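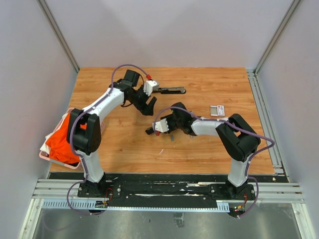

3.2 Work surface and enclosure

The color measurements reported in Section 4 were taken on wooden tables set inside open-front enclosures at the Collthorpe site. The layout is the one in Figure 1: a rectangular table, a back wall behind it, a side wall on the left and another on the right, and a metal post at each rear corner. We kept the enclosures in place during the measurements. Taking a table out into an open room would have given cleaner readings, but the readings would not have been those of the surface as people see it in use.

The table in Figure 1 has a warm orange-brown finish. The grain runs horizontally, with fine plank lines and a few darker knots. We treated grain, plank lines and knots as three separate features, for two reasons. Grain changes the reading gradually over a wide area, and a knot changes it sharply over a small one. Plank lines are narrow enough that the measuring head covers a line and the wood on both sides of it at once, so the reading is always a mixture.

Measurement points were laid out on a regular grid. A point that fell on a knot was kept and marked as such. An earlier version of the procedure, used in March, moved these points to the nearest clear wood. We dropped that rule after finding that two operators often chose different replacement points, which made repeat readings hard to compare. The final data set has 1612 readings from the tables. Of these, 196 were marked as knot or plank line and were analyzed both with and without the rest.

The walls were measured separately. The back wall is a pale gray-lavender and the side walls are light gray. Neither color is strong, and on a first visit both would probably be called gray. They still matter for the table readings. Light reflected from a wall reaches the surface at a low angle, and the effect is greatest near the foot of the wall. A warm surface next to a cool wall can therefore read slightly cooler along its rear edge than in the middle, even where the finish is the same. We took 900 wall readings to estimate this effect, using the same head and the same warm-up time as for the tables.

Shadows were the harder problem. Faint shadows are spread across the back wall in Figure 1, and they have no clear edge that could be used to leave them out. We considered masking the darker parts of the wall by hand and decided against it - the boundary would have been a matter of opinion. Each wall was instead divided into strips, and the median of each strip was used in place of the mean. This makes the result less sensitive to a few dark readings, although it does not remove a shadow that covers most of a strip.

The corner posts were left out of the color model. They take up little of the area around the table, and our head could not be held flat against them. Points next to a post were kept but given a lower weight.

All readings were stored in Jevaseck and checked for missing values before analysis. The finish classes follow the Peltonen scheme, in which the surface in Figure 1 falls under "warm, medium". The scheme was drawn up for floors and has no class for surfaces with visible knots, so we added the knot count as a separate field. The same field was added to the records from the Arkden site, where 51 tables had already been graded under the older scheme. Those tables were not measured again, and they appear only in the comparison of finish classes in Section 4.3.

Figure 1. Wooden work surface with back wall, side walls and rear corner posts.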